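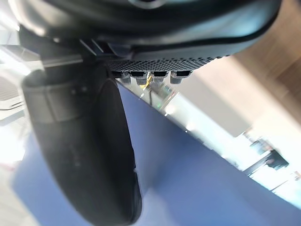 Will visitors be able to stand next to the robot while it is working?
They will stand behind the tape line, and only the operator goes past it while the arm is switched on.

Minutes of the open day planning meeting
Held in the Janik Room, Pena Building, February
In the chair: Riaan Le Roux
Present: teaching staff, front desk, facilities, and the demonstrator from Drusance

1. Minutes of the last meeting
Agreed with one correction. The sign-in table goes at the side entrance, as it did last year.

2. Numbers
The front desk reported 113 sign-ups so far. Last year's final count was over 120 and the same is expected again. Walk-ins will be taken if there is space in a group. School parties have been asked to send a list of names ahead of time so badges can be printed. Two schools have not replied and will be called.

3. Robot demonstration
The demonstrator went over what the robot will do. The main task is opening and closing a cabinet drawer. The second is picking up soft items from the floor and putting them in a tray. Each showing will be followed by a short time for questions.

There was some discussion of the floor task. Facilities asked if the arm could mark the carpet tiles. The demonstrator said the fingers are padded and the speed near the floor is kept low, but agreed to put down a mat for the day. Facilities to find one that lies flat at the corners. The chair asked that the mat be tried before the day and not on the morning itself.

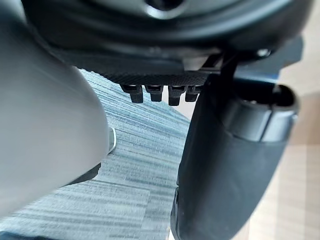 Gripper above the carpet tiles.

It was agreed that there will be 4 showings, the first at 10:30 a.m. The last showing has to finish before the building closes to the public, and the front desk will stop letting people in for it once the group is full.

4. The cabinet
The question was raised whether to use the wood-grain cabinet or bring in a plain test unit from Drusance. The chair preferred the cabinet – people understand a drawer straight away and the operator does not have to explain it. The demonstrator said the metal handle is a fair test because it is slim, and warned that the robot may need a second try on some pulls. The meeting was happy with that. The operator should tell visitors beforehand that a missed pull can happen, and should carry on without restarting the whole showing.
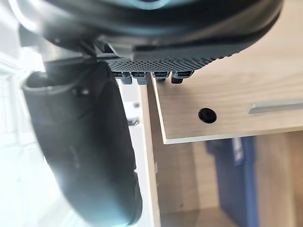
Working at the cabinet drawer.

The cabinet must not be moved once the robot has been set up. Cleaning staff to be told. A note will also be taped to the top.

5. Safety
The stop button stays with the operator at all times. A second person will watch the tape line during every showing. Young children to be at the front of the group, with an adult next to them. No food or drink in the room. The revised risk form was handed around and two typing errors were marked. Riaan Le Roux will sign it once these are fixed.

6. Handout
A draft of the one-page sheet was read. It was thought too long. The part on motors will be cut and the part on jobs and training kept. The Amarasinghe project asked for a line about its summer placements – agreed, provided it fits on the page.

7. Any other business
The parking lot at the back will be closed to staff until noon. The projector in the Janik Room is still out of order and a replacement has been requested.

Actions
Front desk: call the two schools; print badges.
Facilities: floor mat, tape line, note for the cleaning staff.
Drusance: send the operator's name and arrival time.
Riaan Le Roux: sign the risk form; shorten the handout.

Next meeting at 3 p.m. in the same room, on a day to be sent around by email.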